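Jerach Renews Court Apparel Deal, Adds Recycled Fabric Line

The Huneck Indoor Handball League has extended its uniform and licensing agreement with apparel supplier Jerach through the end of next season, the two sides confirmed. The renewal covers game uniforms, warmup tops, bench towels and retail merchandise for all 16 clubs.

Under the new terms, Jerach becomes the exclusive on-court supplier and takes over the league's online store, which had been run by a separate vendor. Orders placed through the old store will be honored until the changeover in October.
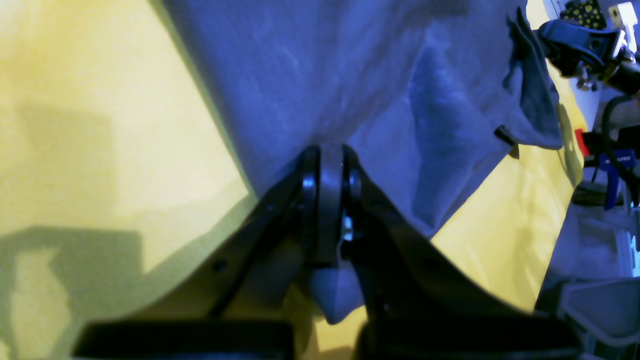 Blue cloth on a yellow surface.

Each club will receive two full uniform sets, one light and one dark, with numbers applied by heat transfer. The previous contract called for sewn numbers. Clubs may order a third set at their own cost, provided the design is submitted before the preseason equipment check. The league office will review third-set colors for contrast with officials' shirts.

Retail jerseys will be sold in two grades. The player grade uses the same fabric and cut as the game uniform and is limited to 600 pieces per club. The supporter grade has a looser fit and printed crests. Youth sizes will be offered in the supporter grade only.

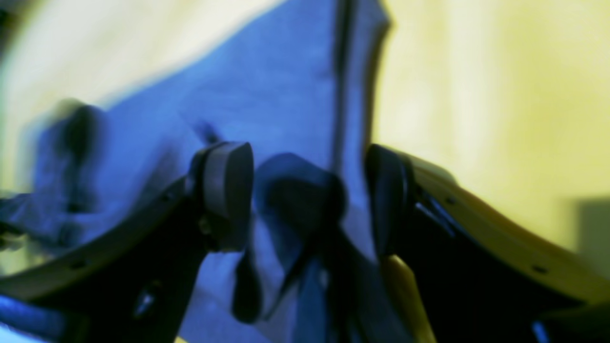

A recycled polyester blend will be used in warmup tops first and in game uniforms the following season. Skuteleo, the league's ticketing partner, will place its mark on the left sleeve of the warmup tops under a separate agreement. Sleeve space on game uniforms remains with the individual clubs, and existing local sponsors are not affected.

Club stores at 22 retail locations will carry the supporter grade at launch. The Mbeki Arena store will also stock the player grade, with remaining inventory sold online. A season bundle consisting of a jersey, a warmup top and a general admission pass is priced at $199.
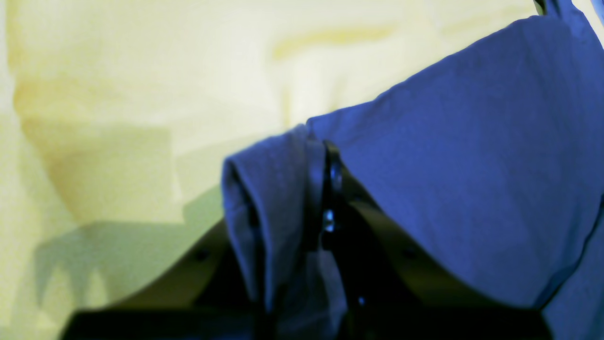 Fadime Çınar said the switch to heat transfer should shorten the wait for midseason replacements, but asked that clubs be allowed to keep sewn crests on the game uniform. The agreement leaves crest application open, and the league expects to settle it before production starts.

Financial terms were not released. Online preorders open at 10 a.m. on the first day of the changeover.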